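**Red box gets a spot by the door at Serkura**

Sep 22, 2020

If you've been down to the brick room at Serkura lately, you may have noticed that things are finally moving. I stopped in to see how the fire safety tidy-up was going, planning to stay a few minutes, and ended up missing lunch. No regrets!

Quick background for anyone new to Doltdale: the room at 2416 Yeo Street has been a catch-all since January. Folding chairs, paint, a whole lot of leftover banner cloth (green, mostly, and if you want some, please ask). Fire gear was in there too, but you had to know which shelf to dig through. A-yeong Gil, who runs the Saturday-style repair sessions whenever she can get enough people together, got fed up with that and put in for a small grant. She got 3000 dollars, which covers new extinguishers, wall brackets, signs and a proper door closer. 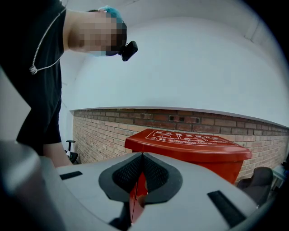

Where will the fire extinguisher instructions be kept?

They'll be on the wall to the left of the main door, at eye level, with an English copy next to the Chinese one.

The Chinese one is what got everybody talking while I was there. A-yeong would like the English sheet to follow the printed panel step by step, so that people reading either one do the same thing in the same order. She has a draft going on the back of an envelope, and it's already better than the sign we used to have, which told you to "remain orderly" and then gave a phone number for a plumber.

I asked if I could read the draft and got a firm "when it's done." Fair enough. What I can tell you is that it will be short. She wants big letters and very few words, with the drawings doing most of the work – her view is that a person in a smoky room isn't going to stop for a paragraph. 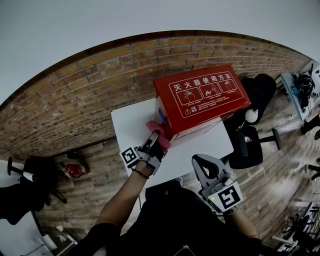 Rultutell News, Issue 200, page 2

The line across the top of the red box, 灭火器使用方法, means how to use a fire extinguisher. Under it are three white drawings of hands working one, and I think they're pretty clear even if you can't read a word of the small print. One has a hand at the top of the extinguisher, another has the hose being aimed, and then there's the squeeze. I've walked past extinguishers my whole life and had never really thought about the order of those steps, so I went home and read the label on the one in my kitchen. (It was behind the flour. It's been moved.)

Still to come at Serkura: the brackets, which are on back order, and a decision on whether the paint gets its own metal cabinet or leaves the building. I'm on team leave-the-building, but I'm told there are strong feelings about the good primer.

Once the brackets are up, there'll be two short walk-throughs, both free, for anyone who uses the room. The sign-up sheet is at the front desk. Bring reading glasses if you need them, and please don't prop the door open with the banner cloth.

Questions about the English sheet should go to A-yeong, care of the Rultutell mailbox in the lobby.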